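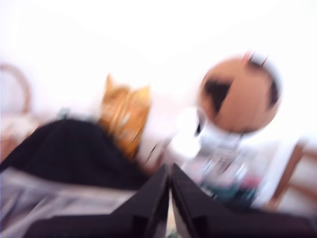
*Dark fabric and a striped cloth on the tabletop.*

I read Plollix in two evenings, all 400 pages of it, and I'm still a little mad at the ending. Everybody in my book club wanted the girl to leave the island on the supply boat. I didn't! She spends most of the novel learning to mend nets and read the tides at Celham, and then one chapter — one! — packs her off to the city as if that's the prize.

I think kids' survival stories do this too often. Rescue gets treated as the happy part, and the home she built gets half a page. My niece, who is ten, asked who was going to feed the goats. Good question, and the book never answers it. I'd still hand it to any kid who likes boats.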